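4.2 What changed on the benches

Draft section, T. Partington and H. Pearce. Tables still to be renumbered.

Getis put the first arm in on the plating benches in July, second one a few weeks later. So 2 arms, 6 people on the shift, same as before. No one was let go and we want that on record early because it was the first thing everyone asked us. What did change was who does what, and when, and who gets blamed when a plate goes out wrong.

Before the arms the job was simple to describe. Plate down, pieces on, plate away, next. People swapped seats when their shoulders hurt. Talked the whole time. The arms took over part of the placing and the workers took over the arms: setting the mats, laying out pieces, watching, stopping, restarting. Zuleo (the scheduling software) calls this "attending". The workers call it minding. One told us minding was harder than plating, "you can't drift off but theres nothing to do with your hands". Several said much the same in other words.

We logged 1,767 interventions over the study period. An intervention is any time a person stopped the arm, moved a piece or plate for it, or told it to try again. Most were short. Small rounded pieces were the worst, as they roll and the fingers come down next to them. Plates near the mat edge also bad. Figure 3 shows the plate, the mat and a small piece at close range, from the arm's side of the bench.

Breaks are where it went sour. Under the old way a bench simply paused. Now an arm left alone gets logged as idle and the idle figure goes on the supervisor's screen, so people stayed. Cold tea, skipped breaks, one complaint to Fontes, who run the site. Management said the figure was never ment for that. Maybe so, but it was on the screen. It came off the screen after our second visit and break-taking went back up within the week.

Skill is a mixed picture. Two of the longer serving workers got very good at reading the arm, could tell from the approach that it was going to miss and would nudge the plate over before it did. None of this counts in the Tonis grading scheme, which still pays by plates placed by hand. Newer staff learned minding first and hand plating hardly at all. When both arms went down on 5/2/22 the newer people were slow and embarassed, and the older ones covered for them.

Each log entry has a free text box, 200 characters. Mostly left blank. Where it was filled in we have used it, see 4.3.

Figure 3. Plate and small piece on the green mat, seen from the wrist of the arm.
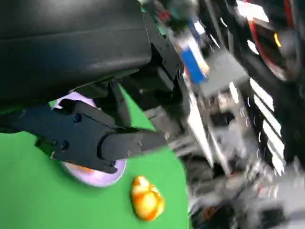
Coding of the free text was done by both authors separately, then compared. Disagreements were mostly over what counts as a complaint.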